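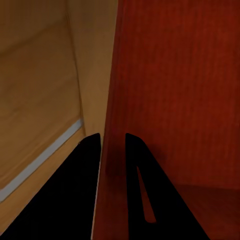
Bruvelon Household Carrying Set: Data Card

Version 2, released in April
Maintained by the Thaweesak Laboratory for Household Manipulation, Giltenbridge
Data leads: Prapai Khamphan and Rungnapa Intarasuk

Summary

Bruvelon is a collection of simulated robot episodes recorded in furnished house interiors. It was prepared to study one question: whether a policy that learns to carry an object with two arms in a bare room can carry the same object in a furnished one without further training. The release contains 542 episodes, divided into a plain part and a furnished part, together with the evaluation scripts and the results of the baseline policy.

All images are rendered. No physical robot was used, and no recordings of real homes are included.

Contents of the release

The plain part holds 300 episodes. The furnished part holds the remaining 242. Every episode contains the following:

- color images from the head camera and from both wrist cameras
- joint positions and commanded joint targets for both arms
- the opening of each gripper
- the pose of the base and of the carried object
- a short written instruction
- a success label, assigned by the evaluation script

Files are grouped by episode and numbered without gaps. Episodes that ended in failure have been kept and are labeled as such. Users who wish to train only on successful episodes should filter on the label field before loading images.

The plain part

Episodes in the plain part take place between gray walls on a dark gray floor. The room has no furniture, and the lighting does not change from one episode to the next. The carried object is an open orange-red tray, which the policy must hold with both arms.

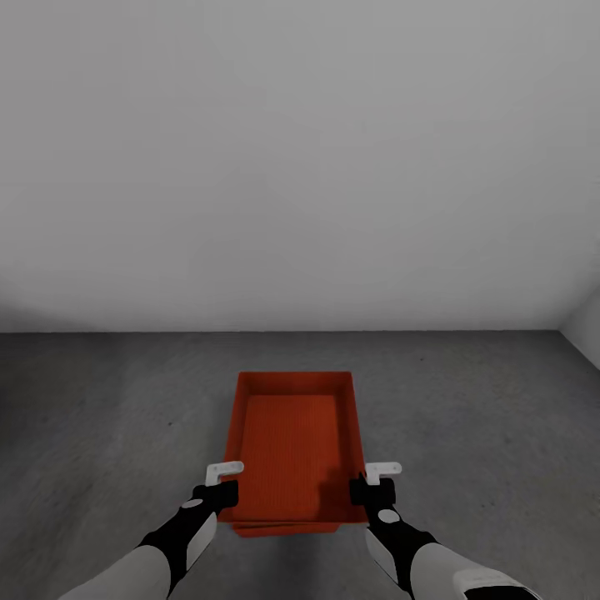
The two arms are commanded separately. The evaluation script does not require that both grippers close at the same time, only that both are in contact with the tray when the carrying phase begins. An earlier version of the script did require it, and results from Version 1 should therefore not be compared directly with the figures given in this card.

The pose of the tray at the start of an episode is drawn at random within a fixed range. The range is stored in the settings file and may be widened, although the baseline was not tested outside it.

The furnished part

Furnished episodes are set in a house model with an open living area. Room layout and materials are held fixed across the part, while the starting position of the robot and the goal position of the tray vary. The policy receives no map. It must rely on its cameras and on the written instruction.
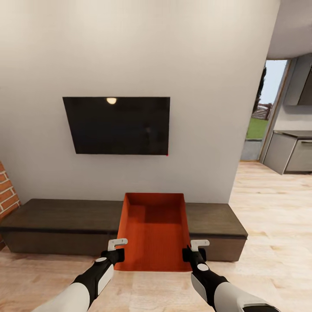
Contact with furniture is recorded at every step but does not end the episode. This was a deliberate choice by the data leads. In early trials, ending the episode at first contact removed most of the recordings in which the policy recovered, and those recordings proved useful for training. Contact force is stored in its own field and may be used to apply a stricter rule.

Wrist camera images from this part deserve particular care. When a gripper is close to a wooden surface, the surface can fill a large share of the view and very little depth information remains. We recommend that users inspect these images before deciding on any cropping or resizing — a crop that suits the head camera may remove the fingers from the wrist view.

Evaluation

A policy is given 50 trials in each part. A trial ends when the tray reaches the goal position, when it is dropped, or when 700 steps have passed. Trials that reach the step limit are counted as failures.

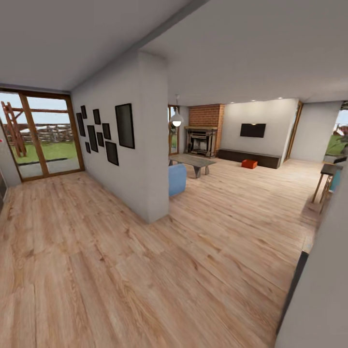
Figure 4. Open living area in the furnished house model, with the television and media bench on the far side.

Baseline results

The baseline policy was trained on the plain part only. It completed 41 of its trials in the plain part and 23 in the furnished part. Adding the furnished episodes to the training data raised the second figure to 34 and left the first unchanged.

Most of the remaining failures occurred while the robot was turning with the tray raised. We do not yet know whether the cause lies in the camera views or in the small number of turning motions in the training data.

Known limitations

- Only one type of carried object is included.
- The tray is treated as rigid, and its weight does not vary.
- Reflections in glass and on screens are simplified by the renderer.
- Written instructions are in English only.

Access and citation

The data may be used for research and teaching. Requests for commercial use should be sent to Eltov, which manages licensing for the laboratory. Publications that use the data should cite it as: Khamphan and Intarasuk, Bruvelon Household Carrying Set, Version 2, Thaweesak Laboratory, Giltenbridge.

Errors in labels or missing files may be reported through the issue page of the repository. Please include the episode number and the version of the release.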